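Jiltitz Wants You to Believe in the Comeback

The press notes call Urbridge "a return to form." I have played it 15 times and I'm still waiting for the form. Renato Malabanan produced 8 of the tracks, and they all lean on the same tired drum loop - even the one with the strings.

The Dekia verse is fine. Fine isn't what 421 words of label hype promised me.
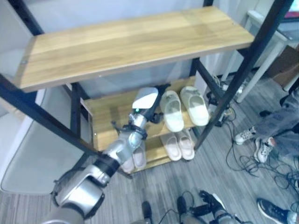
The Holanda Question

Will the feud with Holanda sell tickets in December? Probably. Teodoro Panganiban, who books both acts, swears it's real. He would.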